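Every July the same advice comes round: own 100 things and you'll be happy. I don't buy it. Who decides what counts as one thing? 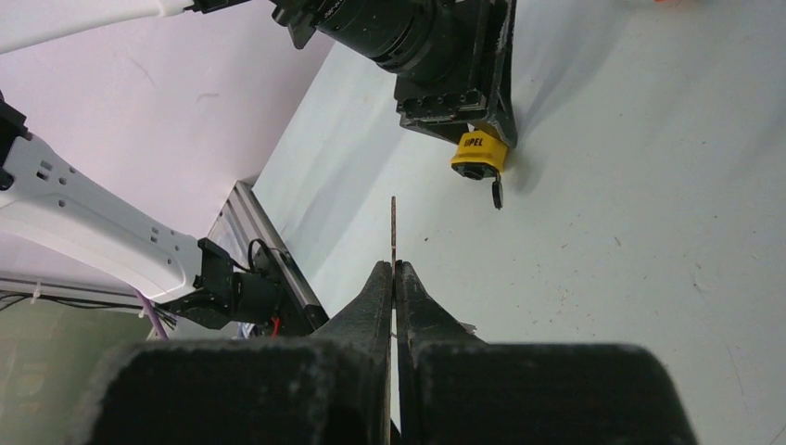
Slender, brownish, and one thing by anyone's count.

My neighbour Khadija Bennani got down to 120 and stopped – she'd thrown out her only tin opener and had to buy 2 more. The people selling the advice have shelves full of books about shelves. 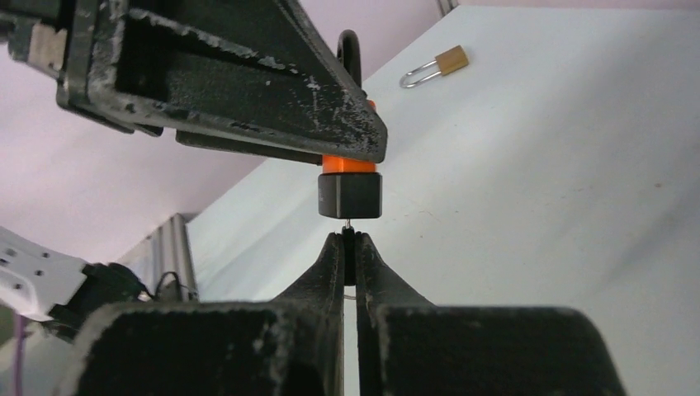
Orange above, black below. One item or a pair?

I'll keep my drawer of odds and ends, thanks.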